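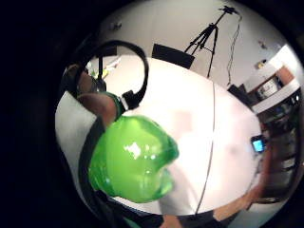 A green object held over the work table, with the sensor harness strapped to the hand. Photo: Luduren

Newsroom > Press releases > Data collection

Luduren completes first collection phase for hand manipulation data

FLATTON, Tuesday, June 15, 2021 – Luduren has closed the first phase of its program to record human hand work as training material for robot control software. The phase, which started in February, produced 2543 accepted recordings of tabletop tasks. All sessions were held at the company's Flatton site.

The recordings will be used to train Clusau, a learning system that predicts grip and wrist motion from close-range video. Clusau is not programmed with rules for individual objects. It is given examples of a person completing a task and adjusts its predictions to match them.

Each recording covers one task from first contact to release. Tasks in the first phase included picking up, turning, passing from hand to hand, and placing objects at a marked point on the table. The object set contains 200 items, chosen for differences in size, weight, surface and stiffness. Glossy and see-through items were included on purpose, as reflections make object edges harder for a vision model to locate.

Operators worked in sessions limited to 15 minutes, followed by a rest period. Recordings were reviewed by a second person before being accepted. A recording was rejected if the object left the camera's view before release, if sensor data was missing, or if the task label did not match the motion performed. Rejected tasks were returned to the queue and repeated.

"The main cause of rejection in the first weeks was timing error between video and hand sensor data," said Ovidiu Căpraru, head of data collection at Luduren. "We changed the start procedure so that every recording begins with the same short hand movement. The two streams are aligned on that movement during processing."

Căpraru said that wide-angle video is stored without correction. Lens distortion is handled during training, which allows the original files to be processed again if the method changes.

The second phase will add tasks that require both hands, including opening containers and sorting mixed parts. It will run at 4 stations. Objects for the second phase will be supplied by Văduva, a packaging company that plans to test Clusau on a sorting line once training is complete. No date has been set for that test.

The first-phase recordings will not be released publicly. Research groups may apply to Luduren in writing for access to a reduced set, with task labels included.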